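Thread: House numbers and letters - what holds up outside?
Forum: Exterior and Curb Appeal
Page 1 of 1

tallgrass_dan
Posted 7:12 PM
We're at 2462 and the old painted numbers on the porch post are gone for all practical purposes. The delivery drivers keep going to the neighbor. I want to replace them with something thick enough to read from the street, and my wife wants the family name under them in block letters. Five characters for the name, four for the number.

The house is stucco on the front, painted a sort of putty color. North side, so not much sun, but it gets all the wind. I've looked at cast aluminum, PVC foam and the stick-on acrylic kind. Prices are all over the place. Anyone have a set that's been up more than a few winters?

Porchlight
Posted 7:40 PM
Cast aluminum, stud mounted. Mine have been up eight years. I repainted them once. Skip anything with adhesive on stucco, it will come off and take a piece of the finish with it.

mrind
Posted 8:05 PM
I did sign work for a long time so take this as a shop opinion. Foam PVC is fine if you paint it with a good exterior acrylic and keep it out of hard sun. It's cheap, it cuts clean and it doesn't rust. The aluminum will outlast it but you're paying three times as much for something you may want to change when you repaint the house.

What matters more than material is contrast and depth. People pick a dark bronze number and put it on a brown wall and then wonder why the pizza goes next door. On a putty wall I'd go very dark or a clean white.

Mohsin Rind

Porchlight
Posted 8:22 PM
I don't agree on the PVC. I had a set by the garage and the thin strokes warped the second summer. South wall, but still.

mrind
Posted 8:31 PM
South wall is the whole story there. What thickness were they?

Porchlight
Posted 8:34 PM
Half inch.

mrind
Posted 8:39 PM
Half inch with thin strokes on a south wall, yes, that will move. Dan's wall faces north. I'd still go thicker than that for him.

kettle_and_co
Posted 9:15 PM
Before you buy anything, cut the letters out of cardboard and tape them up. Go stand at the curb. We were set on four inch and ended up with eight after doing this. The four inch ones looked huge on the kitchen table and you couldn't read them at all from a car.

Also check with your town. Ours has a minimum height for the number and it has to be lit or reflective if the house sits back from the road.

tallgrass_dan
Posted 9:48 PM
Good idea on the cardboard. I'll do that Saturday.

On color, we're stuck between off-white and something dark. My wife likes the off-white because the window trim is close to it. I think it'll wash out on the putty. Letters lying flat on a brownish background:

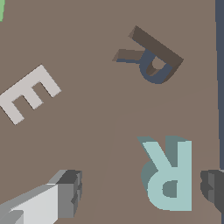
Filed under: Colors and Contrast
Replies in this section: 8

kettle_and_co
Posted 10:02 PM
The off-white E reads fine to me. It's pale enough. I'd listen to your wife on this one, matching the trim will make it look like it belongs there.

Porchlight
Posted 10:10 PM
It reads fine on a screen. On a wall at dusk with the porch light behind you is another matter. Dark for the number and off-white for the name would be my vote. The number is the part that has to work.

mrind
Posted 10:26 PM
Please don't mix two colors on one post unless there's a gap or a board between them. It looks like you ran out of paint.

Off-white is fine if the wall is dark enough. Putty is in the middle, and the middle is the hard part. Paint a scrap of board with the wall color if you have any left, lay one light letter and one dark letter on it, and look at it at the time of day people are likely to be looking for your house. In December that's about five o'clock and it's dark.

stuccoguy_west
Posted 6:50 AM
Coming at this from the wall side. Whatever you pick, the holes are what you'll be living with. Use a masonry bit, no hammer setting on the finish coat, and go slow. Put a dab of exterior sealant in each hole before the stud goes in. I get called out for water stains under house numbers more than you'd think, and it's always somebody who pushed the studs in dry.

If the letters stand off the wall a quarter inch on spacers you get a shadow line behind them and that helps a lot with reading a pale letter. The water also runs down behind and doesn't sit on the top edge.

tallgrass_dan
Posted 7:30 AM
The numbers would go on the stucco next to the door, not the post. I should have said. So the spacers sound right. Do they come with the sets or do I buy them separately?

stuccoguy_west
Posted 7:44 AM
Depends on the set. The Fedska ones I put up last year had them in the bag. The Alari set the customer bought the time before didn't, and I cut some from tubing.

Porchlight
Posted 12:18 PM
Fedska's aluminum is decent. The paper template they give you has the spacing too tight though. Open it up a bit between the letters or the name will run together from the street.

mrind
Posted 12:35 PM
Agree with Porchlight for once. Space by eye. A pair like L and A needs less room than a pair like H and I, and an even gap measured with a ruler will look wrong. Set the first and last letters, then move the ones in the middle until you stop noticing them. Level line in chalk first.

kettle_and_co
Posted 1:05 PM
Painter's tape for the level line if your stucco is rough. Chalk got down in the texture on ours and took a month of rain to go away.

tallgrass_dan
Posted 4:20 PM
Cardboard went up this afternoon. Six inch is too small from the street, eight is good. The name in five inch under it looks OK but I may leave it off - it crowds the light fixture. Still no agreement on the color here. I'm going to get a sample pot of each and do the board test.

Porchlight
Posted 4:41 PM
Leave the name off. Dark numbers.

kettle_and_co
Posted 4:58 PM
Off-white, with the spacers. Post a picture when it's up either way.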